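Two decks and a box of someone else's records

2021-09-05
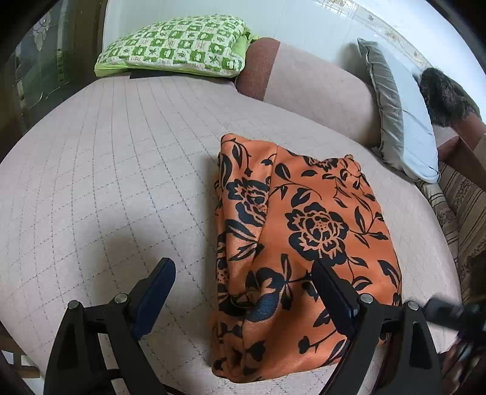
Orange cloth, black roses, on the sofa.

I have been buying dance records again. I stopped for most of my thirties, when I had no room and not much spare money, and I started in June after my cousin moved house and gave me her old pair of turntables. One of them runs slightly fast. I have learned to live with it.

The records came from a man in Zornholm who was clearing out a garage. He had DJed at a club called Todent until it closed, and then at weddings, and then not at all. He wanted 310 for the lot and I paid it without haggling. There were four crates, mostly house and a bit of trance, with some hip-hop twelve-inches at the back that looked as if they had never been played. Sleeves in poor shape, vinyl mostly good.

I have sorted one crate so far. There were 36 records in it worth keeping, and the rest will go to the charity shop when I can face carrying them.

The one I keep going back to is by Zoriana Sirko. I didn't know the name. It's a white label with her name and the number 3888 written on it in biro, and I assumed for a week that it was a catalogue number. The seller told me it was the last four digits of her phone number. She used to write it on everything she handed out so that promoters would ring her. He had played after her several times and said she mixed long, two or three minutes with both records running, and never used headphones for the second half of a set. I can't say if that's true.

Side A is a fairly ordinary house track with a piano in it. Side B is better. It starts with a drum loop and nothing else for over a minute, then a bass line comes in slightly late, and there's a voice very low in the mix that I think is saying a street name. My brother thinks it is just a breath. We have played it a lot and neither of us has changed his mind.

I looked for more of her work and found very little. There was a release on a small label called Viltitport, which put out a handful of singles and then stopped. There is a remix credited to Sirko & Sydorenko, and I have no idea who Sydorenko was. The remix is on a compilation CD that someone is selling for around 2 pounds plus postage, so I have ordered that. Postage is more than the CD.

As for my own mixing, it is slow going. I can match two records if they are both plain four-to-the-floor and I already know them. Anything with a swing to it falls apart after sixteen bars. I practise after tea with the volume down, which doesn't help, as I can't hear the kick drum properly — but the neighbours have a baby and I would like to stay on good terms.

I have also replaced the slipmats and one stylus. The old stylus was worn enough to make everything sound as if it was coming through a door.

Next job is the second crate. If anyone reading this went to Todent, or has another Sirko record with a number on it, leave a comment. I'd like to know what else she made, and whether there was a version of Side B with the voice turned up.

Share this post
2 comments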